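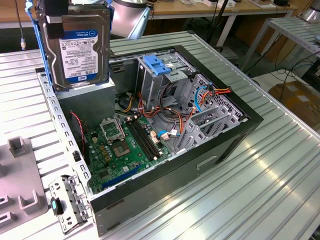 Progress report, November: disassembly cell, Drado line

Work this period went into the gripper and the arm program for drive removal. Desktop towers are laid flat on the ridged aluminum bench with the side panel off. The arm takes 3.5-inch drives out by the plastic caddy, and the fingers close on one end of it only.

Cycle log. The cell made 2,282 pick attempts on drives, of which 1,053 were run after the finger pads were changed. Tien-fu Chung replaced the pads when the old ones had worn smooth at the tips. Grip force was then reset and the tool center point taught again. Pads are now checked every 100 picks and wiped at each shift start.

Faults. The arm stopped six times on a wrist torque limit. Pei-shan Tam traced four of these to a connector at the wrist – the latch had cracked – and fitted a new one from Clesska. The other two came from a program point set too low over the drive cage. It has been raised.

Open items. The bench clamps still let narrow cases shift when the caddy is pulled. Shu-fen Kuo has drawings for a taller stop, with parts on order from Yuen. Calibration drifts slightly between Tuesday and the end of the week, and the cause has not been found.

Spending is within the approved amount. One spare gripper is requested for the next period.

Sinéad Keane, Hisum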